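Section 6. Importing your reading history and posting a review

This section covers moving an existing reading log into Rokska and publishing your first book review from it. Set aside an evening. The sign-up page says it takes minutes, and it may, if you have read very little.

Before you start

You need a Rokska account with a confirmed email address and an export file from your old service. Brendach exports work best. Hollis exports work if you open them in a spreadsheet first and delete the blank top row, a fault both companies have known about since at least last December and each blames on the other.

Note: Keep the original export. Do not trust the "Undo import" button with your only copy. In our test it brought back the titles and lost every star rating.

Importing your books

1. Sign in and open Library, then Import.

2. Choose your file. Files with more than 100 titles are split into batches and the page may look frozen between them. Leave it alone. Reloading starts the whole import over and gives you two of everything.

3. Wait for the match report. Ours listed 347 titles and claimed a perfect match. Check yours anyway, line by line if you can stand it. Short story collections are often matched to a novel with the same title, and fantasy series tend to be filed under whichever volume has the most reviews.

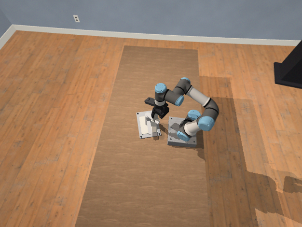
4. Fix wrong matches before you press Accept. Select the title, choose Change Edition, and search by ISBN. Searching by title brings up sponsored books first, and the word "sponsored" is in very small type.

5. Press Accept. Your shelves should fill in. Books you gave up on will show as Finished, whatever your old service called them, so move those by hand to Set Aside.

Caution: Accepting an import also turns on "Share my shelves with partners." The partner named in the terms is Virex, a book recommendation service. Go to Settings, then Privacy, and turn it off unless you want the emails. We could not find a benefit to leaving it on.

Writing the review

6. Open the book's page and choose Write a Review. The box saves drafts automatically, or says it does. Write anything longer than a paragraph in another program and paste it in.

7. Pick a star rating. Half stars are offered but are rounded up on the public page, so a 2.5 will appear as a 3. If the half matters to you, say so in the text.

8. Decide about the spoiler tag. It hides the full review behind a click, but the first line still appears in search results and on your friends' feeds. Do not put the ending in the first line – tag or no tag. 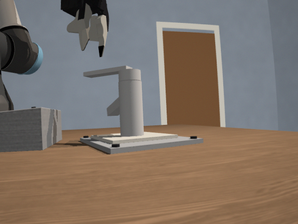 If you received a free copy

Check the Advance Copy box above the review. This adds a one-line notice under your name. The help page suggests that readers trust marked reviews more, without saying how anyone found that out. Check the box regardless. It is the fair thing to do, and reviews without it can be removed if the publisher's list shows you got a copy.

Note: The "Suggest a phrase" tool is turned on by default for new reviewers. It offered us "unputdownable" for a cookbook. To turn it off, open the gear menu beside the review box and clear Writing Help.

Steps and menu names were checked on March 25, 2025. Rokska moves its menus often, so try the search field in Settings if something is missing.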